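Sealing a scuffed gray floor, worth it?

pinchot_dad
May, 9:14 pm
So I'm finally redoing the mudroom floor and I'm stuck. It's bare gray concrete, 303 square feet with the laundry nook, and my brother-in-law swears by two coats of Prernidix. I say paint it and move on with life!

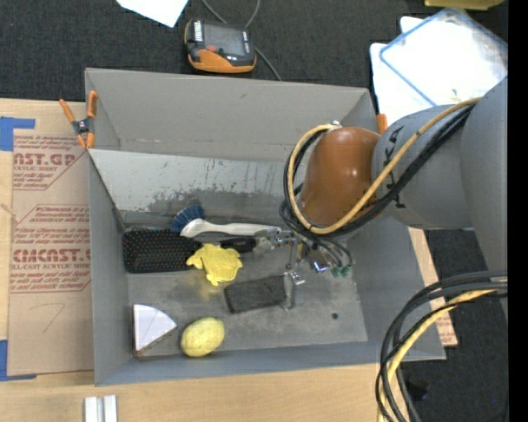
My real worry is how it ages, with two dogs and boots all winter (plus a teenager who drags his hockey bag). I don't mind a floor that looks used. But dark scratches and peeled patches like the ones on that pale gray panel would drive me nuts, and I'd be out there with a touch-up brush every weekend.

lowtidelinda
Paint will peel. Mine did by the second winter, right where the door swings. Go with the sealer.

gus_78
Disagree. Paint is fine IF you etch first, and most people skip it. I did mine 6 years ago with Jinholm porch gray and it still looks decent.

lowtidelinda
Do you have dogs though?

gus_78
One, and she's lazy lol

pinchot_dad
Okay, so etch either way? I can get the stuff at Vendstead tomorrow (they close at 6).

lowtidelinda
Yes, etch either way. And get a respirator.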